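Support > Group Travel > Itineraries > Baggage allowance

Search tickets Enter keyword or booking reference Go

December
Posted by Ruser Group Desk

Subject: Checked baggage missing from return leg after itinerary merge
Status: Resolved, monitoring
Affected: Group bookings for the Vultville concert weekend

Reported behaviour

The organiser of a fan club booking merged 2 itineraries in the Ruser portal. Both covered the same flights out and back, and the merge was done to get the whole party onto one invoice. After the merge, 6 of the 8 travellers showed a checked bag on the outbound leg and carry-on only on the return. The other travellers were correct in both directions. Fares, seats and names were unaffected. The card had been charged for bags both ways before the merge.

Steps already tried by the organiser

Logged out and back in. Cleared the browser cache. Opened the booking in the Drondimier app, which showed the same thing. Tried to add the bags again and was asked for payment, so stopped there. Please do the same if you see this: a second purchase creates a separate baggage record and the refund has to be raised by hand.

First response

We checked the payment ledger. All bag purchases are present and settled. The fault is in the display record or in what was passed to the airline, and the portal does not show which. We asked the organiser for the airline's own booking page, which listed no return bags for the same travellers. So the data was missing at the airline end as well, and this could not be closed as a display fault. 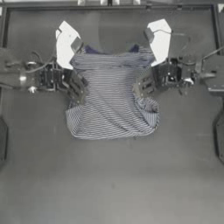 Striped fabric, creased. 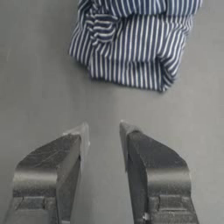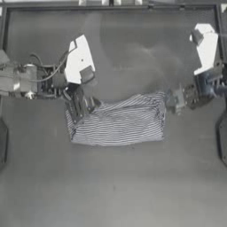

Second response

Baggage records are passed to the airline by Sjöberg, the connector we use for all group fares. We requested the message log for the booking. The outbound update was sent and acknowledged. The return update was sent, then rejected with a length error. The remarks field on that message has a limit of 2000 characters. During a merge the portal copies the remarks from both itineraries into the surviving one, and this organiser had pasted the full hotel rooming list and the meet-up plan for the show into each.

The outbound message went through because it was built before the remarks were joined. The return message was built afterwards. The travellers who kept their bags were on the itinerary that survived the merge, and their records did not need to be resent.

Fix applied

1. Remarks trimmed on our side. The rooming list was moved to the organiser notes tab, which is not transmitted.
2. Return baggage message resent through Sjöberg and acknowledged.
3. Airline page rechecked by the organiser. Bags now listed on both legs for every traveller.
4. Drondimier app still showed carry-on only until the trip was removed and added again. Pulling down to refresh was not enough.

No new charge was made. The booking reference is unchanged, and existing e-tickets remain valid.

Workaround for other organisers

Before merging, open each itinerary and check the remarks field. Move anything the airline does not need (room shares, T-shirt sizes, concert seat numbers, shuttle times) to organiser notes. Leave dietary and mobility requests where they are – those do have to be transmitted. After the merge, check the return leg on the airline's page as well as in the portal.

Follow-up from organiser

Confirmed working. Asked whether the airport shuttle in Vultville was affected, as it had been added through the same screen. It was not. Ground transport is sent separately and carries no remarks. The shuttle voucher can be reprinted from the documents tab.

Open items

The portal should warn when joined remarks exceed the limit, and it currently does not. A change request has been raised. A rejected message should also set the booking to "needs attention" instead of leaving it as confirmed. That change depends on Sjöberg returning the error code in a different field, and we have no release date for it. This ticket stays in monitoring until the group has checked in for the return flight.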